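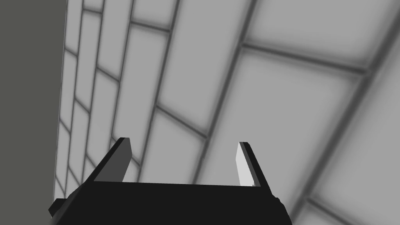

토양수분 측정과 관개 계획 — 5강 강의 노트
배포일: 2023-06-23

1. 토양수의 구분

토양 공극에 존재하는 물은 결합력에 따라 중력수, 모관수, 흡습수로 나눈다. 중력수는 강우나 관개 직후 대공극을 채우며 중력에 의해 하부로 배수된다. 모관수는 모세관력으로 유지되고 작물이 이용하는 물의 대부분을 차지한다. 흡습수는 토양 입자 표면에 강하게 흡착되어 있어 뿌리가 흡수할 수 없다.

포장용수량(field capacity, FC)은 중력수의 배수가 사실상 멈춘 시점의 수분 함량이다. 토양수분퍼텐셜로는 통상 -10~-33 kPa에 해당하며, 사질토에서는 -10 kPa, 식질토에서는 -33 kPa을 주로 쓴다. 영구위조점(permanent wilting point, PWP)은 -1500 kPa에서의 수분 함량으로 정의한다. 두 값의 차이를 유효수분(available water)이라 한다.

유효수분 깊이(mm) = (FC - PWP) × 근권 깊이(mm)

위 식에서 FC와 PWP는 용적수분함량(m³/m³)이다. 중량수분함량으로 측정한 경우에는 용적밀도를 곱하고 물의 밀도로 나누어 환산한다. 환산을 빠뜨린 답안이 매년 나오므로 단위를 먼저 적을 것.

2. 측정 방법

건조법: 시료를 105 °C에서 항량이 될 때까지 건조하고 건조 전후의 질량 차를 구한다. 기준법으로 쓰이나 시료를 파괴하며 같은 지점을 반복 측정할 수 없다. 유기물 함량이 높은 토양에서는 건조 중 유기물 일부가 산화되어 수분이 과대평가될 수 있다.

장력계법: 다공질 컵을 통해 토양수와 평형을 이룬 관 내부의 압력을 읽는다. 수분 함량이 아니라 매트릭퍼텐셜을 측정한다. -80 kPa보다 건조한 조건에서는 관 내부에 기포가 생겨 사용할 수 없다.

유전율법(TDR, FDR): 물의 비유전율은 상온에서 80 정도이고 토양 광물은 3~5 범위이므로, 토양 전체의 겉보기 유전율은 수분 함량에 크게 좌우된다. TDR은 탐침을 따라 왕복하는 전자기파의 시간을 측정한다. 염류 농도가 높으면 신호가 감쇠하여 반사점 판독이 어려워진다. 탐침과 토양 사이에 공극이 생기면 수분이 과소평가된다.

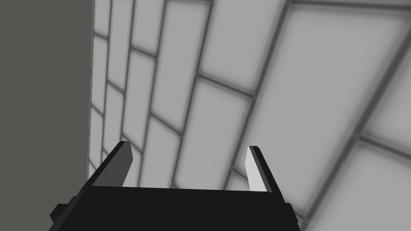 중성자법은 고속중성자가 수소 원자핵과 충돌하여 감속되는 현상을 이용한다. 측정 체적이 넓고 깊이별 측정이 가능하지만 방사선원 취급 자격이 필요하고, 표층에서는 중성자가 대기로 빠져나가므로 별도의 보정식을 써야 한다.

3. 관개 시점과 관개량

관리허용고갈률(MAD)은 수분 스트레스 없이 소모할 수 있는 유효수분의 비율이다. 작물의 종류, 생육 단계, 증발산 요구량에 따라 달라진다. 순관개량은 유효수분 깊이에 MAD를 곱하여 구하고, 이를 관개효율로 나누면 조관개량이 된다.

계산 자료: 나르커컴(Narkurcombe) 실습 포장, 5월 측정분
포장 면적: 3000 m²
관리 직전까지의 누적 소모 수심: 53 mm
관개효율: 74 %

풀이
순관개용수량 = 0.053 m × 3000 m² = 159 m³
조관개용수량 = 159 ÷ 0.74 = 214.9 m³
조관개 수심 = 53 ÷ 0.74 = 71.6 mm

이 계산은 유효강우와 모관 상승량을 0으로 둔 것이다. 유효강우가 있으면 효율로 나누기 전에 소모 수심에서 뺀다. 염류 용탈이 필요한 포장에서는 용탈요구량(LR)을 반영하여 (1 - LR)로 한 번 더 나눈다.

4. 과제

가. 벨라우(Vellau) 포장의 층위별 건조법 자료로 유효수분 깊이를 산정하시오. 층위는 3개이며 용적밀도가 서로 다르다.
나. 같은 자료에서 MAD를 0.4와 0.5로 두었을 때의 순관개량을 비교하시오.
다. 두 포장 중 장력계만으로 관개 시점을 판단하기 어려운 곳을 고르고 근거를 수분특성곡선으로 제시하시오.

계산 과정과 단위를 모두 표기하고, 최종 값은 소수 첫째 자리까지 적는다. 수분특성곡선은 가로축을 용적수분함량, 세로축을 매트릭퍼텐셜 절댓값의 로그로 그린다.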